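Section 4. Loading the Shelf

Read this section after the frame has been assembled (Section 2) and fixed to the wall (Section 3). Do not load any part of the Markar pantry rack before the wall brackets are tight. A full tier of cans is heavy, and an unfixed rack can tip forward when the upper tray is pulled out.

You will need:
The assembled rack
The tray dividers (bag C)
The front rails (bag D)
A clear table or counter near the rack
A soft cloth
A marker pen or a strip of labels

4.1 Sort the cans first

Sorting goes faster on a table than in front of the rack. Set everything out where you can see it before you put anything on a tray.

1. Empty the old shelf completely. Check the back corners, where small cans tend to end up on their sides.

2. Wipe each can with a dry or slightly damp cloth. Do not soak paper labels. A wet label slides when the can rolls down the tray and will eventually jam behind the divider.

3. Look at each can for damage. Set aside any can that is swollen, leaking, badly rusted, or dented along the seam or the rim. Do not load these. Throw away swollen or leaking cans without opening them.

4. Find the date. It is usually stamped on one end, so you may have to turn the can over. If the date is hard to read, write it on the lid with the marker pen.

5. Group the cans by width, then by contents. Height matters less on the lower tray, which is open above.

Note: Group by width even when it splits up foods you think of as belonging together. Wide and narrow cans in the same lane will not roll straight.

4.2 Choose the lanes

The rack has three trays. Each tray can be divided into lanes with the dividers from bag C. Wide lanes are for large cans such as tomatoes, pumpkin and fruit. Narrow lanes are for ordinary soup and vegetable cans. Very small cans (tomato paste, tuna, chilies) should go in the flat bin at the side of the top tray and not in a lane.

1. Take the widest can from each group and hold it between two dividers. Leave a gap of 2 mm on each side. If the can touches both dividers, it will stick. If the gap is much larger, the can will turn sideways as it rolls.

2. Press the divider down into the slots until both feet click. Push it gently from side to side. It should not lift.

3. Repeat for each lane, starting at the left and working across.

4. Put the largest cans on the bottom tray. This keeps the weight low and makes the upper trays easier to pull out. 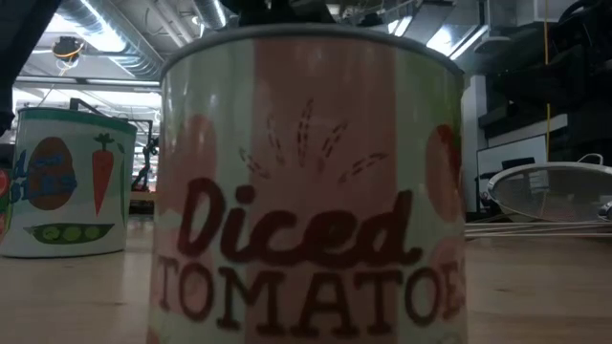

Labels are the quickest way to find things once the rack is full, so it helps to decide now how you want to read them. Cans lying on their sides in a rolling lane show only a lid at the front. Cans standing upright on the flat part of the bottom tray show the full label. If you cook with one kind often, stand it upright with the name facing out and keep the rolling lanes for the rest.

If you have several kinds that look alike from the end – diced, crushed and whole tomatoes, for instance, or mixed vegetables and vegetable soup – give each one its own lane, or mark the lids. One or two letters are enough. The clip-on tags in bag D fit the front rail and can be written on, wiped clean and used again.

4.3 Load the rolling lanes

CAUTION: Keep fingers clear of the front rail while cans are rolling. Children should not load the upper trays.

1. Clip the front rails from bag D onto all trays before loading. The rail stops the first can. Without it the cans will roll out onto the floor.

2. Load from the top opening at the rear of the tray. Lay the first can on its side and guide it down with your hand. Do not drop it in.

3. Put the can with the earliest date in first. It will stop at the front and be used first. Follow it with the next date, and so on.

4. Stop when the last can sits fully below the rear lip. A can resting on the lip will push the tray forward.

5. Pull one can from the front and check that the next one moves down into its place. If it does not, see 4.6.

Do not load more than 30 pounds on any one tray. Weigh a few cans on a kitchen scale if you are unsure, and remember to include the liquid. The number printed as drained weight is lower than what the tray has to carry.

4.4 Load the upright area

The flat part of the bottom tray takes standing cans and short jars.

1. Place tall cans at the back and short cans in front.

2. Turn every label toward you.

3. Stack only cans of the same width, and only where the base of the upper can fits inside the rim of the lower one. Never stack more than two high.

4. Do not stack glass jars.

Note: Cans with pull-tab lids should not carry another can. Pressure on the tab can break the seal.

4.5 Keeping it in order

New cans go in at the rear of a lane or behind the cans already standing. This takes a moment longer when you come back from the store, but you will not have to sort the rack again for months.

Go through the whole rack once a year. January is a good time, after the holiday cooking, when the shelves are low. Take out one tray at a time, wipe the lanes with warm water and a little dish soap, and let them dry fully before reloading. Do not use scouring powder on the lanes. Scratches slow the cans down.

Store opened food in a covered container in the refrigerator. Do not return an opened can to the rack, even with foil or a lid over it.

4.6 If something is not working

Cans stop partway down the lane
The lane is too tight or the label has come loose. Move one divider out by a single slot. Trim or tape down the loose paper.

Cans turn sideways
The lane is too wide. Move one divider in by a single slot and reload.

Cans roll too fast and strike the rail
The rear of the tray is set too high. Take all cans out, lift the tray from its rear pegs and drop it to the next set of holes. Check the rail for cracks before using it again.

The tray is hard to pull out
It is overloaded, or a can is resting on the rear lip. Take off the last can first. If the tray still sticks, empty it and check that both runners are seated – see Section 2, step 9.

The rack leans away from the wall
Unload it at once, top tray first. Tighten the wall brackets as described in Section 3. Do not reload until the rack stands flat.

Spare dividers, rails and tags are ordered by part number. The narrow divider is part 149. The other numbers are molded into the underside of each piece.

Section 4 revised Sep 1, 2020. Text by Rafsan Cassim.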